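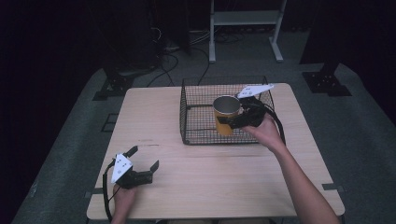 铁丝筐里的黄杯子

大伯公的生平，又回来了一版

20/04/2018

上个月家族群里又在传大伯公的生平。这回是排好版的，开头一句“一代轮机长，情系两大洋”，底下四页纸，宋体加粗，末尾还有一首七律。转的人是我三堂叔，他在下面写：“请各家保存，传给后代。”后面跟了一长串大拇指。

我没点大拇指。我把四页纸从头到尾看了两遍，拿铅笔在打印稿上画问号，画到第二页就嫌太密，改成只圈出我觉得站得住的句子。圈出来的有：他姓什么，他哪里人，他上过船，他死在国外，享年88岁。别的我都不敢说。

先交代一下，大伯公是我祖父的大哥，年轻时从宁波出去跑船，后来在国外一个叫Lesent的港口小城上了岸，娶了当地人，再没回来住过。我没见过他。我父亲见过一次，那年父亲九岁，记得的是一双很亮的皮鞋和一盒压碎了的饼干。父亲说饼干是咸的，我姑姑说是甜的，两个人为这个能吵一顿饭。我讲这个是想说，连当场吃过饼干的人都对不上，四页纸里那些谁也不在场的对话，是从哪里来的呢？

比如这一段：“船长紧握他的手说：‘没有你，这条船今天就沉了。’他淡淡一笑：‘这是中国海员的本分。’”

船长用什么话说的？谁听见的？大伯公自己写过的信，家里一共留下七封，我全看过，没有一封提到沉船。他在信里主要谈三件事：汇款收到没有，天气冷，牙疼。牙疼占的篇幅最大。

我问三堂叔这段出自哪里，他说“老一辈都这么讲”。我问是哪位老一辈，他说是他父亲。他父亲就是我二叔公，一辈子没出过浙江，我小时候听他讲过同一个故事，那时候故事里是一场火，没有沉船，大伯公是拿棉被扑灭的。再往前，我祖母的讲法是厨房里一口油锅着了，他盖了个锅盖。

油锅、火灾、沉船，三十年里一路长上来。我觉得祖母那版最像真的，但我也得承认，我觉得它像真的，主要是它最不好听。这也不算什么证据。小的故事同样可以是编的，有人就是爱把别人往小里讲，我祖母和大伯公关系并不好。

所以去年九月我动手查了一回，这篇就是把查到的和没查到的记下来，省得以后每次群里转一遍，我就要重新打一遍字。

第一步很丢脸，我花了钱。网上有个叫Cleler的家谱服务，页面做得漂亮，说只要输入姓名和大致生卒，就能生成一份“完整的人生故事”，收费99块。我明知道“完整”两个字靠不住，还是付了，想着里头总有一两条能用的线索。收到的东西有十来页，看着厚，翻开一看，大半是那个年代远洋航运的一般介绍，再加几段“他可能曾经”“像他这样的年轻人往往”。涉及大伯公本人的只有一段，姓名的拼法照抄我填的，出生年份照抄我填的，籍贯也是照抄我填的。唯一一条我没填过的信息，是说他有四个子女。他没有子女。后来我猜他们是跟另一个同姓的人并到一起去了，我写信去问，回信说“本故事基于多来源智能匹配，仅供参考”，还送我一张下次用的折扣券。

我不是说这种服务全都没用。有人拿它找到过表亲，我相信。可是假如你手里本来就只有一点点材料，它会把这一点点材料裹上厚厚一层棉花还给你，你捏着觉得很充实。最麻烦的是，这东西一旦在家里传开，过两年就会有人说“网上查到的，他有四个孩子”。我那份到现在锁在抽屉里，没给群里发过。

第二步是写信。七封家信里有三封用的是同一种信纸，抬头印着Ardeleanu几个字，下面一行小字磨得看不清。三堂叔那四页纸里把它写成“阿德莱努皇家轮船公司”，“皇家”两个字我在哪里都没见到。我起先也以为是轮船公司，后来在Lesent当地一个老街坊的留言板上发帖问，等了五个星期，有个叫Rasa Avotiņš的女士回了我。她父母以前在码头边上住，她自己在整理那条街各家店铺的旧事，纯属兴趣。她告诉我Ardeleanu是给海员住的一间公寓旅馆，楼下卖煤油和绳子，信纸放在前台随便拿。

她讲得很干脆，还附了一段她母亲的回忆。我照样留了个心眼，问她有没有别的东西能对上。她没有生气，说这个问题问得对，过几天给我发来一份旧的街道名录的抄件，那个门牌底下果然写的是住宿。抄件是她手打的，原件我没看到，所以我在自己的笔记里写的是“据抄件”。

这么一来，“任职于阿德莱努皇家轮船公司三十年”这一整句就没有了。他在那间旅馆住过，拿过人家的信纸，仅此而已。

那他到底在哪条船上？四页纸里写的是“万吨巨轮贡第茨号”，Gonditz这个名字倒真在信里出现过一次，原话是：“Gonditz修好还要一个月，我在岸上吃自己的。”这句话我反复读了很多遍。它说明有个叫Gonditz的东西要修，修的时候他没有伙食。是船的可能性很大，可是万吨两个字从哪来，巨轮又从哪来，信里没有。我在几种旧船名册的线上扫描件里翻过，没翻到。翻不到有好几种原因，拼错了，册子不全，船太小不入册，我看漏了，都有可能。我目前倾向于船不大。三堂叔听了很不高兴，说我“专门拆自家人的台”。

至于轮机长，我更没有底。他在信里从没提过自己做什么。唯一沾点边的是一封信末尾，他说手上的裂口到了夏天才好，“肥皂太凶”。一个管机器的人手上裂口，多半会怪机油吧？我姑姑看了这句就说，他是在船上洗衣服的。我觉得她说得太快了。天天洗油手的人也会嫌肥皂凶。这一条我写的是“不明”，两边都不讨好。

第三步，也是最要紧的一步，是找到了Jolene Partington。她是大伯公妻子的外甥女，大伯公最后那几年是她常去照看的。Rasa在留言板上替我问了一圈，问到她的邻居，再转到她那里。我们通了几次邮件，又打了一次电话。电话里她说话很慢，我英文听力一般，有些地方请她写下来再发给我，免得我听成自己想听的意思。

我先问沉船。她说没听过。我问火灾，也没听过。油锅呢？她想了想说，他做饭倒是常把锅烧糊。

我问奖章。四页纸上说他“荣获女王亲授勋章”。Jolene说家里有一枚章，是当地保龄球俱乐部的，那一年他们队得了第二名。她说他很看重这枚章，放在一个烟盒里。我把这条转给三堂叔，三堂叔过了半天回我：“可能还有一枚，丢了。”

对这种话我真是没有办法。丢了的东西什么形状都可以。

我又问了语言。家里一直传他会五国话。Jolene说他英语讲得不错，带口音，骂人的时候用一种她听不懂的话，她估计是家乡话。码头上的人多少都会用好几种语言数数和要啤酒，她觉得五国话大概是这么来的。这也是她的估计，她自己也说是估计，我很喜欢她这一点。

不过Jolene讲的我也没有全收。她说他是“1930年出生”，家谱上的年份比这早，他给我祖父的信里提到自己几岁离家，推出来又是第三个数。海员改年龄的很多，报大报小都有好处。88岁这个数，家里和她那边倒是一致的，可是问到最后，两边的来源都是他墓碑上的那一行，而墓碑上的字是照他自己平时说的刻的。所以连我开头圈出来的那一条，也得打半个问号。我把它从铅笔圈改成了虚线圈。

还有一件事，Jolene说他一直有个打算，攒够钱回宁波开一间小店，卖什么没想好。四页纸上写的是“晚年心系桑梓，多次捐资助学”。我打电话问过老家那所小学，接电话的年轻老师态度很好，翻了校史册，说没有这个名字，又说早年的册子淹过一次水，缺了一段。于是三堂叔又说，捐款就记在淹掉的那一段里。

父亲劝我算了。他的意思是，人都没了，讲得好听一点，谁也不吃亏。我想过他这个话。我堂妹的孩子读小学，作业要写“我家的英雄”，就把贡第茨号沉船那段抄上去了，老师给了优，还让他在班里念。孩子挺高兴，我也没去扫兴。可是我心里不舒服。他太外公辈里有这么一个人，年轻时一个人出去，牙疼，手裂，在岸上吃自己的，每隔一阵往家里汇一次钱，汇款单据我们还有九张。这些没有一样进得了那四页纸，作者大概嫌它们不够体面。那首七律里倒有“劈波斩浪”四个字。

我给三堂叔提过一个折中的办法：正文只写有来历的，每句话后面注明是信里的、Jolene说的，还是家里传的，传说单列一节，油锅火灾沉船三个版本都收进去，谁讲的写谁的名字。他说那还叫什么生平，那叫审案子。我说审案子也行。他有三天没理我，第四天发来一张新的封面设计，“两大洋”改成了“三大洋”。

目前我手上确定程度比较高的，抄在这里，欢迎亲戚们拿东西来推翻，口头的也收，只是请说清楚是听谁讲的：

他从宁波出去，走的时候没有结婚。
他在Lesent住过，上岸初期住在Ardeleanu，那是旅馆。
他与一条多半是船的Gonditz有关系，职务不明。
他寄过钱回来，有单据的九次。
他有一枚保龄球的章。
他没有子女。Cleler那份不算数，哪位要是也买了，请别往群里发。

还没弄清楚的，除了生年和职务，还有他为什么只回来过那一次。家里有两种讲法，都跟分房子有关，都把讲的人自己摘得很干净，我一种也不打算写。Rasa说那条街上还有一户人家留着旅馆的旧住客簿，不肯拍照，只肯让人去看。她夏天要去，答应顺便替我翻翻他那几年的页。我把他名字可能的拼法列了一张单子给她，一共六种，其中一种是他自己在信封上写错的。

顺便回一下上一篇底下的留言：那位说咸饼干一定是苏打饼干的朋友，谢谢，我问了父亲，他说不是苏打饼干，是咸的甜饼干。姑姑在旁边说，你看，还是甜的。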